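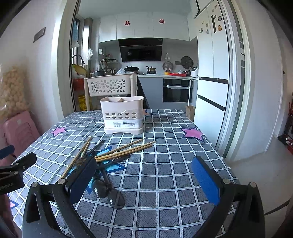 工单号：699
状态：已关闭（关联工单 795 仍打开）
产品：Wovitz 双格筷子筒，米白色，带底座
购买渠道：Grabner 网店，29 元
报修人：Renato Lumanlan
问题类别：沥水 / 底部积水 / 标签残胶
优先级：普通

## 报修人原始描述

筷子筒用了一个多星期，底下一直有水。洗完的筷子插进去，第二天早上拿出来，尖头那一截还是湿的，木筷子摸着发涩，有一点味道。黑筷子没有味道，但是头上也挂水。

筒身前面有一排圆孔，我以为水会从那里出来，可是一次也没见过水从孔里流。底座里倒是每天能倒出一些。

另外筒子正面靠下有一张白标签，带条码的那种。说明书里没写要不要撕。我撕过一个角，底下很黏，又按回去了，现在那个角沾灰。

筷子筒平时放在餐桌上。桌布是 Gekotex 的，蓝灰底白格子，印着星星。底座底下那一块桌布有时候是潮的，颜色会深一圈，干了以后能恢复。桌布是新买的，不想弄坏。

想问三件事：

1. 是不是次品，孔打高了？
2. 标签能不能撕，怎么撕干净？
3. 木筷子还能不能用？

## 初步答复（客服）

您好，工单已收到。请先帮忙确认以下情况，直接在每条后面回复即可。

- 筒身和底座能不能分开？分开时有没有卡住的感觉？
- 筒身底面有没有开口？如果有，里面有没有薄膜、碎屑或者没有切干净的塑料？
- 筷子洗完以后是直接插进去，还是先甩过水？
- 筷子尖头朝上还是朝下？
- 除了筷子，筒里还放别的东西吗？
- 底座平时多久倒一次水？

暂时请不要撕标签，退换货时仓库要扫上面的条码。等原因查清以后再处理。

## 报修人回复

> 筒身和底座能不能分开？

能分开，但是很紧。头几天我不知道能拆，是后来拿起来晃的时候听见里面有水声才发现的。要一手按住底座，一手拧着往上拔。

> 筒身底面有没有开口？

有，几条细长的缝。对着光看，有的缝透光，有的不透。我用牙签捅了一下不透光的，捅不动，感觉是硬的。

> 直接插还是先甩水？

直接插。有时候一把抓着在水龙头下面冲一遍就插进去了。

> 尖头朝上还是朝下？

朝下。家里一直都是朝下。

> 还放别的东西吗？

勺子放过两天，后来拿出去了，占地方。现在两格都是筷子，一格木的，一格黑的。人多的时候会混着放。

> 多久倒一次？

知道能拆以后每天早上倒。之前没倒过。

## 排查记录

### 第一步：清空，分开看

请报修人把筷子全部拿出来摊在桌布上，筒身立在旁边，先不装回去。这一步是想排除筷子本身的问题。把木筷子和黑筷子分别擦干，放到晚上再摸。

报修人反馈：木筷子擦干以后摊着放，晚饭前已经干透，没有味道了。有一双尖头颜色比别的深，指甲刮一下不起毛。黑筷子擦完就是干的。

判断：筷子没有发霉的迹象，味道应该是闷出来的。颜色深的那双单独留出来，后面再看。

### 第二步：筒身单独倒水

把筒身从底座上拔下来，拿到水槽上方，从上面慢慢倒水，两格分开倒。看水从哪里走。

报修人反馈：左边一格倒进去就漏下去了，几乎存不住。右边一格漏得很慢，水面能升起来，升到圆孔下沿才从孔里往外流。停下不倒，水面退到孔以下，然后一点一点滴。

他把两格换着倒了三次，结果一样。用的是一只 2000 毫升的量壶，壶里剩多少没记。

判断：右格底缝有问题。圆孔的位置没有问题，这个型号的圆孔主要用来通风，水应该从筒底的缝走，孔只在水来不及漏的时候才起作用。报修人说从来没见过孔里出水，和这个说法对得上：插几双湿筷子带进去的水不够多，到不了孔的高度，就一直停在右格底下。

备注：产品页面上把这一排孔写成“沥水孔”，容易让人误会。已另记，见文末。

### 第三步：看右格底缝

请报修人把筒身倒扣，对着窗户看。他说右格的缝里，靠中间隔板的那几条是实的，边上的是通的，但通的那几条里面也有一点白色的东西，像水垢又像塑料屑。

让他用温水加少量白醋泡筒底，泡半小时，再用旧牙刷从下往上刷。

报修人反馈：刷下来一些白屑，捻着是软的，不像塑料。边上的缝现在比之前通畅。靠隔板的几条还是不透光，刷不动。

再倒水：右格比上一次快，还是比左格慢。停下以后水能漏完，不会停住了。

判断：两个原因叠在一起。

- 水垢把能用的缝堵掉了一部分。之前底座里的水没有倒过，筒底一直泡着，水垢就结在那里。
- 靠隔板的几条缝在注塑时没有开出来，属于毛边没有清理干净。这个是产品问题。

### 第四步：底座

报修人一开始说底座下面的桌布会潮，需要弄清楚是底座漏水，还是别的原因。

做法：底座单独放在一张干的厨房纸上，倒半杯水进去，不装筒身，放两个小时。

报修人反馈：厨房纸是干的，底座不漏。

接着把筒身装回去再放，筒身里不放筷子。纸还是干的。

然后照平时的习惯，洗好一把筷子，不甩水，直接插进去。纸湿了，湿的地方在正面，是一条弧形，正好沿着底座的边。

报修人自己发现原因：水顺着筒身外壁往下流。插筷子的时候手是湿的，筷子上的水也会滴在筒口外面，流到底座边沿，再到桌布上。底座比筒身宽得不多，接不住从外面下来的水，有一部分会翻出去。

判断：底座正常。桌布潮是插筷子时带出来的水，和右格堵塞无关。

### 第五步：改用法后复测

客服给出的临时用法：

- 筷子冲完以后，在水槽里攥成一把甩两下，再用布捋一遍外面。
- 筷子筒洗碗时拿到水槽边上，插完再端回餐桌。
- 右格暂时少放，木筷子换到左格。
- 底座每天倒一次，倒完擦干再装。
- 木筷子尖头朝下可以，不必改。想干得快一些可以隔天倒过来放。

报修人按这个用法过了三天，周五早上回复：

左格的木筷子早上是干的，没有味道。右格的黑筷子尖头还有一点水，擦一下就没了。桌布没有再潮过。底座里每天还是有水，比以前少，薄薄一层。

他问底座里有水算不算正常。答：正常，底座就是接水用的，只要不没过筒底就可以。筒底和底座之间留有空隙，水面低于那个高度，筷子就碰不到水。

## 标签的处理

报修人选择不退整件，只换筒身，所以旧标签的条码要先保留凭证。已请他抄下条码下面的数字发过来，收到，和订单一致。之后标签可以撕。

报修人先用热毛巾敷，再从没有翘起的一边慢慢揭。他说整张大部分下来了，翘过的那个角留了一块胶，发灰。

他家里有一瓶 Mesulance 除胶剂，问能不能用。这类东西我们没有在这个筒子的材料上试过，建议先用食用油抹上去，等十分钟，用软布擦，然后用洗洁精洗掉油。如果一定要用除胶剂，先在筒底看不见的地方试一小点，看有没有发白、发黏，没有再用在正面，用完多冲几遍。筒子里面不要用。

报修人反馈：食用油擦了两遍，干净了，没有用除胶剂。原来贴标签的地方颜色比周围白一点，对着灯能看出来，平时看不出。

客服说明：新筒身上也会有一张同样的标签。收到以后确认没有问题，可以当天就撕，刚贴上去的标签比较好揭，不用留着。

## 木筷子

颜色深的那一双，报修人单独晾了几天，颜色没有变浅，也没有长斑。他问是不是要扔。

答复：没有味道、没有斑点、表面不起毛，可以继续用。如果以后泡过水又出现酸味，洗过晾干以后还在，就不要用了。不建议为了去色去煮很久，反复煮木头会开裂。

报修人说那就先放着给煮面用，不上桌。

## 桌布

Gekotex 桌布不是我们的产品，护理方法以桌布自己的洗标为准。从这次的情况看，潮的地方干了能恢复，没有留下水印。报修人担心长期压着会有一圈印子，可以在筷子筒底下垫一块杯垫，或者隔几天换个位置。

他后来回复说，把筒子从桌子中间挪到靠里的位置，原来那里刚好压着一颗粉色的星星，家里小孩不同意压，现在放在格子上。这一条和故障无关，照录。

## 换件

- 更换内容：筒身一只，米白色，不含底座
- 费用：免
- 旧筒身：不用寄回
- 发货前检查：仓库已按要求对光看过两格底缝，全部透光

仓库问要不要连底座一起换。没有必要，第四步已经确认底座不漏。但是报修人反映筒身和底座扣得很紧，请仓库拿新筒身和现有底座试装了一下，同样偏紧，能拔开。这个属于设计如此，扣松了端起来的时候底座会掉。

新筒身到货后，报修人的回复：

收到了。先没有装，两格都倒了水，都漏得很快，分不出哪格快。底下的缝都透光。装到旧底座上，还是紧，不过现在知道怎么拔了。标签当场撕的，没有留胶。

用了两个晚上，早上木筷子和黑筷子都是干的，两格现在又混着放了。

旧筒身他没有扔，放到水池底下插刷子，说漏得慢一点无所谓。

## 结论

| 现象 | 原因 | 处理 |
|---|---|---|
| 筷子尖头隔夜不干 | 右格底缝部分未开通，其余被水垢堵住 | 换筒身，每天倒底座 |
| 圆孔不出水 | 正常，孔位高于积水面 | 已向报修人说明 |
| 桌布潮 | 水沿筒身外壁流下，翻出底座边沿 | 在水槽边插筷子，先甩水 |
| 标签残胶 | 揭开一角后沾灰 | 热敷，食用油擦除 |
| 木筷子有味 | 闷湿，未发霉 | 晾干后恢复，一双改作他用 |

## 内部备注

1. 右格靠隔板的底缝没有开通，9 月以来不是第一次收到。之前有一条只写了“沥水慢”，客户后来没有回复，当时按水垢处理关掉了。现在看有可能是同样的问题。已新开工单 795，转给品控，请他们抽查库存，检查方法就是倒扣对光看，一只用不了几秒。

2. Grabner 页面上的“沥水孔”建议改成“通风孔”，并加一句底座可以拆下倒水。报修人头几天一直不知道底座能拆，说明书上的图是画了的，但是画得很小，箭头和筒身的线叠在一起。

3. 说明书没有提标签。建议加上：确认商品无误后可撕。

4. 以后遇到“沥水慢”“筷子不干”，先问底座倒没倒过，再请客户两格分别倒水。这次就是两格对比一下子看出来的，只倒一格看不出快慢。倒水之前一定要拆下底座，不然水积在底座里，两格看着都慢。

5. 客户说“底座漏水”的，先请他用厨房纸试，分空底座、装筒身、插湿筷子三次放。纸湿在正面一条弧上，多半是外壁流下来的；湿在正中间，再考虑底座有裂。

## 后续往来

报修人：还有一个问题，这个筒子能不能进洗碗机？说明书上有一个图标我看不懂，像一个方框里面有几个点。

客服：那个图标指可以进洗碗机上层。筒身和底座请拆开放，筒口朝下，不要选高温烘干，底座边沿受热后可能变形，再装会更紧。手洗也可以，底缝用牙刷从下往上刷，从上往下刷容易把碎屑推到缝里。

报修人：家里洗碗机上层放不下这么高的，那就手洗。多久刷一次合适？

客服：看当地水质。您那边一个多星期就结了水垢，建议每周用牙刷刷一次，每个月用白醋泡一次。底座每天倒、擦干的话，间隔可以再长。

报修人：明白了。没有别的问题，可以关单。

客服：已关闭。品控那边的工单 795 与您的订单无关，不需要您再配合。新筒身如果还有漏得慢的情况，直接在这个工单下面回复，会自动重新打开。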